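14. November 2023
Shirley Stockdale

Vortrag Pluditz – Strick richtig falten, Notizen

Begrüßung, kurz. Handy aus!
Einstieg: wer faltet Pullover auf dem Bett? Hände hoch
Thema 1: heller Strick, zerknüllt – wo anfangen?
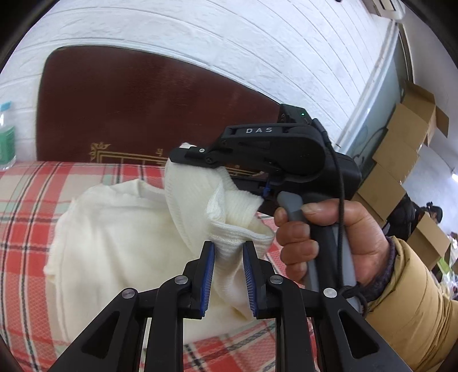 Beide Male: cremefarbener Strick auf karierter Decke 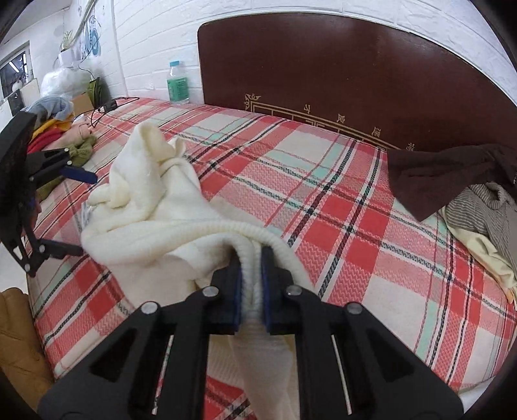
Immer erst Bündchen suchen, dann Kragen. Nicht am Ärmel ziehen – leiert aus!!
Glattsreichen von der Mitte nach außen. Ärmel rein, dritteln, fertig.
Nie auf den Bügel, Schultern beulen
Beispiel Rundov: Schublade, 11 Pullover, stehend statt gestapelt
Frage aus April nochmal aufgreifen (Motten, Zedernholz ja/nein) – max. 6 min
dann Pause, danach üben alle selbst, 20 min, Körbe stehn hinten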